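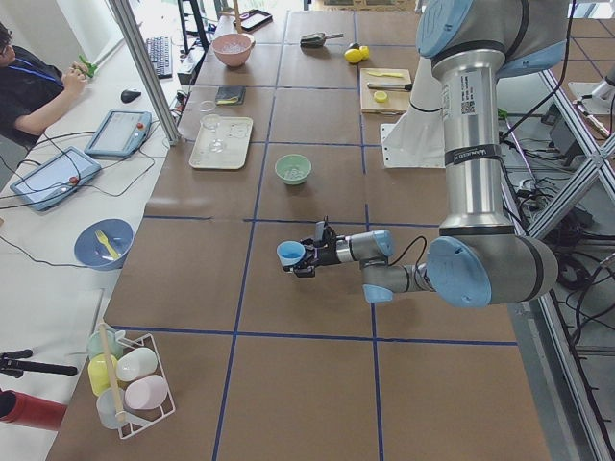

Clornolcombe, 8/13/24

Lemonade table again, and I do love this one, even if it takes me forever to set out. Brown paper is down and the blue tape squares are holding up nicely. Pink bowl stays on the far side, lemons over by the scoop, and the cutting board just below them with the knife and the yellow spatula (I keep wanting to move that!). Wine glass lies on its side in the cream tray. Please leave the little blue cup off the shelf, we'll want it again for the December layout.

We use cookies to improve your visit. Accept

Recent entries
Dristhorpe shelf labels
Paper roll, 900 mm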